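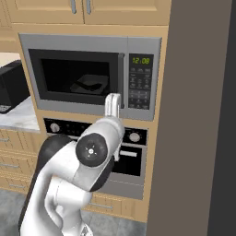 第4章 扉を開ける仕事、扉を開けていた人

4.1 給食調理場にロボットが来る

自動化の教科書は、たいてい工場から始まる。溶接の火花が散り、コンベヤーが流れ、人間は黄色い線の外側で腕を組んでいる。本章は台所から始める。読者の多くは溶接をしたことがないが、電子レンジの扉を開けたことはあるはずで、しかもそれを技能だと思ったことは一度もないだろう。

本章で扱うビストビー社(Bisutby)は、企業の社員食堂と高齢者施設に食事を納める中堅の給食会社である。同社のムチャリ調理場(Mtshali)では一日におよそ1000食を作る。経営陣が腕型ロボットの導入を決めたとき、提案書には「単純作業からの解放」と書かれていた。解放される予定の人々がこの文書を読んだのは、決定の後である。順序としては珍しくない。

提案書の付録には、加熱工程を細かく分けた作業一覧が付いていた。全部で239項目。そのうち93項目が「自動化容易」に分類され、「扉を開ける」もその中に入っていた。分類したのは本社の企画部で、判定の基準は「見ていて簡単そうかどうか」だったと後に認めている。

開発を請け負ったノーラー社(Nolar)は、まずシミュレーションの中に台所を作り、仮想の腕に仮想の扉を開けさせるところから始めた。取っ手に指を掛け、引く。人間なら二歳児にもできる(そして親はやめてほしいと思っている)動作である。ところが腕にとっては、取っ手の位置を見積もり、指の向きを合わせ、扉が描く弧に沿って手首を動かし、しかも途中で肘を隣の棚にぶつけないという、互いに仲の悪い条件の束になる。計算機の中の台所では、失敗しても皿は割れない。現場の台所にはこの長所がない。

4.2 一覧表に載らなかった仕事

ノーラー社の技術者が調理場に通い始めると、一覧表の欠落がすぐに見つかった。調理員は扉を開けながら、においを確かめ、隣の鍋の音を聞き、後ろを通る同僚に肩で道を譲っていた。どれも作業項目としては存在しない。存在しないものは時間もかからないことになっており、したがって削減の対象にもならず、評価の対象にもなってこなかった。

導入後、調理員の仕事は減ったとも増えたとも言いにくい。扉を開ける回数は減った。代わりに、腕が止まったときに再開ボタンを押す仕事、食器を腕の好む位置に並べ直す仕事、そして停止の理由を記録票に書く仕事が生まれた。記録票の「原因」欄には選択肢が二つしかなく、「機器」と「作業者」である。どちらに丸を付けるかで休憩室の空気が変わった。

同社の管理職は、新しい役割に「加熱工程コーディネーター」という名前を付けた。給与表には長いこと変更がなかった。肩書の自動更新は賃金の更新より技術的に易しいらしい。翌年の二月になって手当が設けられたが、それまでの間に、最も経験の長い調理員のうち数人が、腕のいない調理場への異動を願い出ている。

4.3 本章の構成

本章ではまず、作業(タスク)と職務(ジョブ)の区別を確認する。自動化されるのは前者であるのに、会議で語られるのは後者であることが多い。次に、作業分析の手法を、誰が観察し誰が分類するのかという点に注意しながら検討する。続いて、グロアネス方式(Grorness)と呼ばれる参加型の導入手順を取り上げる。現場の調理員が作業一覧を自分たちで書き直すところから始める方式で、会議の回数が多いことでも知られている。

章末の演習では、読者自身の職場または家庭の台所について作業一覧を作ってもらう。項目数に上限は設けない。「扉を開ける」を一項目と数えるか、もっと細かく分けるかは各自の判断に任せるが、判断の理由を欄外に書いておくこと。4.6節で使う。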